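Home Data Hardware Notes Licence Contact

README – Jikby table cell, Sulville
October, by the Kostiuk bench team

This file covers the set-up and upkeep of the Jikby table cell and the data recorded on it. The cell is one table, a pair of hand-held grippers with a camera on each, and a head camera. If you only want to load the data, skip to "What is in the release". If you are going to record on the cell or build a second one, read the lot.

What changed since the last version

The finger pads were replaced on both grippers. The joint check is now done on a fixed count. The cable notes have been rewritten after two recordings were lost to a plug that had worked its way out. File names have not changed.

The grippers

Both grippers are the same design, one for each hand. The fingers are black printed parts on linkage arms with brass eyelets at the joints. Each finger ends in a flat rectangular pad. A triangular grey metal plate sits on top of the body, and the cable leaves from the body.

The two are not interchangeable in the logs. Plestby, the recording program, reads the left one on the first port and the right one on the second. If you swap the plugs it will record happily with the hands reversed, and the files will look fine until somebody tries to use them. Check by closing the left gripper and watching the left trace move.

Setting up the table

Clear everything off the table and wipe the top with a barely damp cloth. The wood has a slight shine, so streaks show up in the gripper views.

Check the dark tape marks near the front corners. Replace them when they start to lift, one at a time, so there is always one left to measure from.

Put out the objects for the task. For the cloth tasks this means the white rack and one cloth item. The rack goes towards the back. The cloth can lie at any angle and does not need to be flat. Please don't smooth it out between takes.

Run the gripper cables off the front of the table and leave enough slack for both arms to reach the back edge. A taut cable pulls on the gripper and you will feel it in the wrist before you see it in the data.

Start Plestby, open both grippers fully and wait for all three camera views to appear. If one view is missing, close the program before you touch the plug.
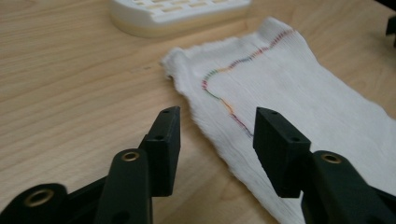
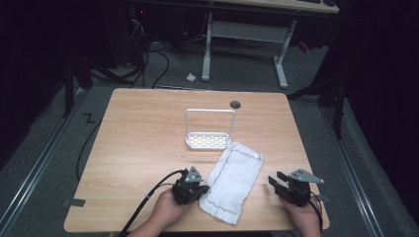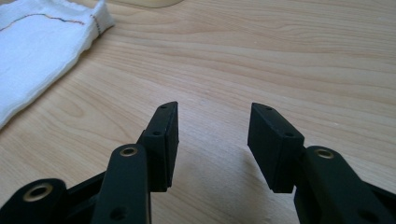 Cloth task on the Sulville table. First and third: gripper camera views with the fingers open. Second: head camera view with both grippers and the rack.

Zeroing the fingers

Do this at the start of each session and again after any work on the joints.

1. Open the gripper as far as it will go and hold it for a slow breath.
2. Press "open" in Plestby.
3. Close it until the pads meet, without squeezing.
4. Press "closed".
5. Open and close it a few times. The trace should come back to the same line each time.

If the closed line wanders, the pads are loose or a joint is worn. Look at the pads first. They are held by small screws, and the lower one tends to go before the upper one. Tighten until the pad stops moving and then leave it alone. The screw bites straight into the print and will strip it if you keep going.

Joint check

Every 1,400 open-and-close cycles Plestby shows a reminder. Take the gripper off its cable and hold it by the body. Push each finger sideways at the pad. A little give is normal. A click is not, and usually means that a brass eyelet has come loose in its hole.

A loose eyelet can be pressed back with the warm iron kept in the bench drawer. Let the part cool fully before you load it. If the hole has gone oval, print a new arm. We have tried filling the gap with glue and it held for less than a session.

Don't oil the joints. Oil gets on the pads, and from the pads on to the cloth, and after that the cloth has to be retired. Dry lint is the more common problem anyway. It comes off the cloth edges and packs in behind the fingers. A soft brush gets most of it out – tweezers for the rest.

Pads

Wipe the pads before a cloth task. If cloth keeps slipping out of a closed grip and the zero is good, look for polish on the inner faces. Light sanding brings them back. Always change pads in pairs, and zero again afterwards, as a new pad can be slightly thicker than the old one.

Camera views

The gripper cameras sit low and see both fingers at the bottom of the view. If one finger has dropped out of the picture, the camera has turned in its mount. Line it up against the reference still in the set-up folder, then record a short test.

The head camera sees the table, both hands and a fair amount of floor. The corners are dark and we have left them as they are. Please keep spare objects off the table.

What is in the release

We recorded 3,970 episodes and kept 3,002. An episode was dropped if a camera view was missing, if the finger traces and video were out of step, or if the zero had drifted by more than 5 per cent between start and end. Episodes where the cloth was dropped are kept and marked "drop" in the notes column.

Each episode folder holds the three videos, the finger traces, and a text file with the task name and the cycle counter for each gripper. The counter is useful if you want to leave out episodes recorded shortly before a repair.

Known problems

Early episodes have no cycle counter. The field is there but blank.

The old pads were slightly narrower than the current ones. Both types are in the release, and the pad type is given in the text file.

In some episodes a cable crosses the front edge of the table in the head view. We have not masked it.

Spares

Kostiuk keeps print files for the arms and pads, and Sulville holds a box of eyelets and screws. Log what you take on the sheet inside the lid.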